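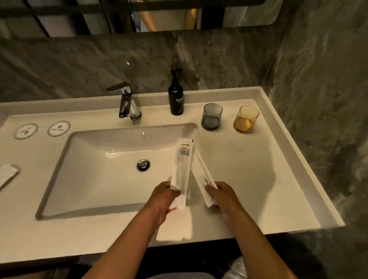

GREDVILLE, September 24, 2022

Projects > Family Lodging > Grantee Updates

To: Drudier Fund, grants desk
From: Sang Đồng, Brumell House
Re: progress on the lodging grant, second report

Sorry this is landing on a Saturday. Meant to send it yesterday and the boiler had other plans, see below. Spreadsheet comes separately once the bank export behaves.

Short version. House is open. Six rooms in use, families staying, roof finished. Laundry room not finished. Shuttle is a mess. Money is mostly where we said it would be except for heating.

Occupancy

144 nights booked since the last report. Counted by room, not by person, same way as before so you can compare. Most stays are short, a few days around a surgery and then home. The long ones are the newborn unit families and they're the ones who really need the kitchen. We had one couple ask if they could pay something toward the grocery shelf. We said no need, they left a bag of rice and a very good knife.

Still turning people away on weeknights, mainly Monday through Thursday when the clinics run. Weekends we have empty beds. I don't have a fix for this. The hospital social workers know to call us in the morning now, not at five, and that has helped more than the online form did. The form is still up. People fill it in on their phones in a waiting room and leave off the phone number, so then we can't call them back. Going to make that field required, keep forgetting.

Referrals from outside the county are up. Your application guidelines say the grant is for families traveling any distance, so I am taking that to mean it's fine. Tell me if it isn't.

Building

Roof: done. Final inspection passed, certificate scanned and in the shared folder. The flashing over the back stairs had to be redone at the contractors expense and he was decent about it.

Bathrooms: done, all usable, punch list closed out apart from one slow drain upstairs.

Kitchen: done and already looks lived in. Second refrigerator was the best money in the whole budget. Everybody labels their shelf, with mixed success. The stove hood is louder than we'd like and the family in the room above it has mentioned this. Twice. Electrician is looking at whether the fan can be swapped without opening the wall.

Laundry: not done. Machines are here, sitting in the garage under a tarp. The drain line has to be moved before they can be hooked up and the plumber (Phan Plumbing, same people who did the bathrooms) is booked out. They've given us a slot in six weeks. I asked about other plumbers. The other quotes were higher and no sooner. Until then we are driving the sheets to the laundromat on Gredville Road and giving families quarters. The quarters are coming out of the supplies line, I've marked them.

Heating: this is the one to read. Boiler quit on Thursday night. Old part of the house only. Repair man got it going again by Friday afternoon but his opinion is it won't make it through the winter and parts for that model are hard to find. We had set aside nothing for this becuase the inspection before purchase said it had years left. Quote for a replacement should come next week. I would like to talk about moving the leftover roofing money over to it. It won't cover the whole thing. Board has said they'll make up the rest from the spring dinner if they have to. Need your ok in writing before I move anything between lines, I know.

Guest supplies

Small line in the budget, gets the most comments from guests, so a few words. People come here straight from the emergency room with a purse and a phone charger and nothing else. We keep towels, soap, a few sweatshirts, kids pajamas, picture books. Spending is under plan because of a donation of linens from a motel that closed. I'd like to carry the difference into next quarter.
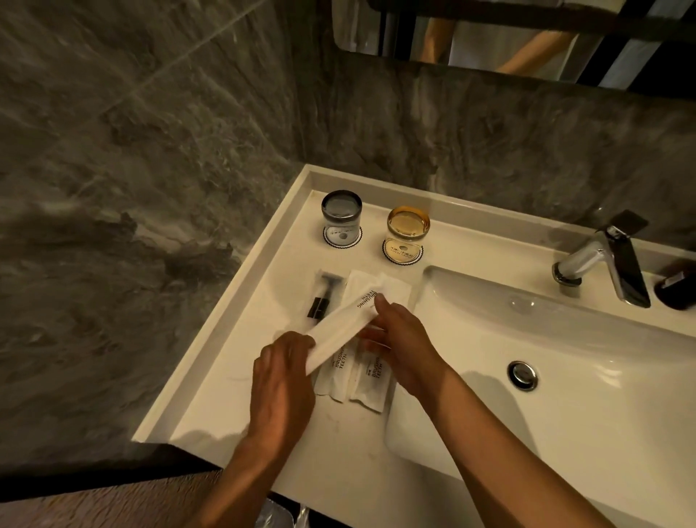 "Brushing teeth" packet, at the bathroom sink.

Grocery shelf runs on donations plus a weekly top-up. What goes: instant oatmeal, peanut butter, coffee, anything that can be eaten standing up. What doesn't go: canned beets. We've asked the churches kindly about the beets.

Staffing

Overnight desk is covered except for one gap, the Sunday to Monday shift. I've been taking it myself, not sustainable, my family has views. We advertised and had three people apply. One is a retired ward clerk and would be great, she starts her training next week if the background check clears. Training binder got rewritten over the summer. Now has a real section on what to do when a family gets bad news in the middle of the night. The old binder had a paragraph on fire exits and a map to the ice machine.

Cleaning contract renewed, same price, they asked for a later start on checkout days and we agreed.

Shuttle

Not good. The plan was a fixed loop, house to hospital and back. The driver's hours and the clinic hours don't line up, and the early surgery check-ins are before he starts. So families take a cab or one of us drives them. The van itself is fine. New tires. I think the loop was the wrong idea and we should be running it on request, early morning and after evening visiting hours, parked the rest of the day. Would cost the same in wages. Would need a change to the wording in the grant agreement, where it says "scheduled service." Can we put that on the call agenda along with the boiler.

Feedback

Cards in the rooms get filled out about half the time. Common themes: quiet, close to the hospital, someone was up when they got in late. Complaints: stove hood (see above), parking in the snow zone, wifi dropping in the back bedrooms. Wifi has been fixed with a second box in the hallway. Parking is the city's problem but I've written to them anyway and got a form letter.

One father wrote a full page on both sides and asked that it go to whoever pays for this. Scan is in the folder. Please do read it, it's better than anything in this report.

Next

Boiler quote, then your answer, then order it. Laundry drain. Overnight hire. Required phone number on the form. Stove fan. I want the fall open house for the hospital staff done before the weather turns, no date yet, the social workers are voting on a lunchtime and so far have picked all of them.

Receipts for the roof and kitchen are uploaded. The invoice for the van tires is missing and I'm chasing it.

I'm reachable on the house line most days, mornings are better. If you'd like to come see the place just pick a day and I'll put coffee on. Use the side door, front one sticks.

Sang

Category: Grantee Updates, Housing & Lodging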